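13 Jan 2022 - planner notebook, shelf restock task

Picking this up again after a slow morning with the simulator, and writing more than I usually do so that Maysoun can follow it when she takes over the grasp side. The rack model from Trornetti finally loads with proper collision shapes. The old ones wrapped the whole rack in a single convex hull, so the planner thought the space under the upper shelf was solid, and every attempt to put a bin back came home with "goal in collision." I had blamed my own inverse kinematics for two days, and I owe it an apology!

With the new shapes I ran the insertion planner from 20 start poses with a cap of 2,000 samples each. All but 4 found a path. The failures look alike: the elbow swings out over the tool cases, then the wrist has no room left to tip the bin back under the shelf. I tried adding a waypoint in front of the rack at bin height, which fixed one of them and made the good ones longer, so I took it out again. Maysoun Akl thinks we should seed the search with an elbow-down posture and I'm inclined to agree - she has been right about this arm before.

Labels next. The bin pose estimator keys on the label on the front lip, and it is fine with a bin out on the table and much shakier once the bracket on the rack's side frame covers part of the label. I've widened the crop by 6 pixels on each side, which helped a little. A better fix is probably to fit the rim as well and let the label only settle which bin it is. Not started.

Small thing, before I forget: the planning scene keeps the old bin pose after a reset unless you clear the attached objects first. I've put the call in the Grostis launch script, but anyone running from a notebook still has to do it by hand.

To do: elbow-down seeds, rim fitting, rerun the same start poses with the same random seed.

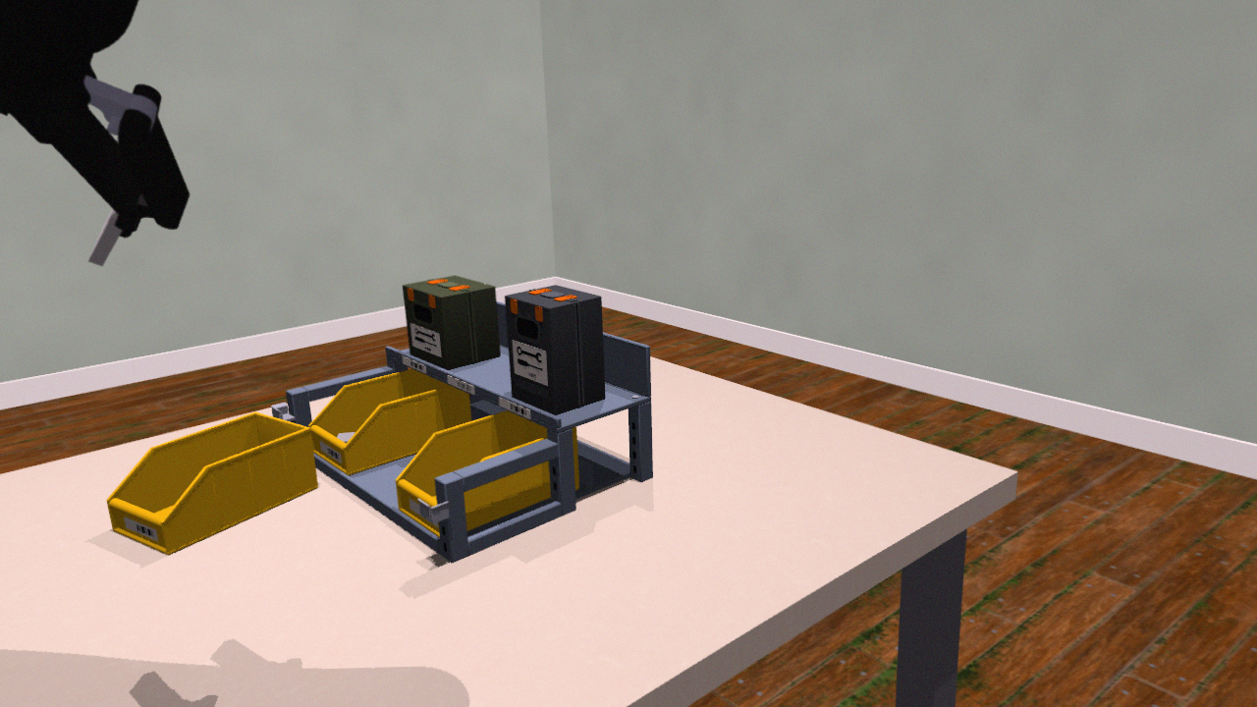

Sim, new rack model loaded. One bin out on the table, gripper empty.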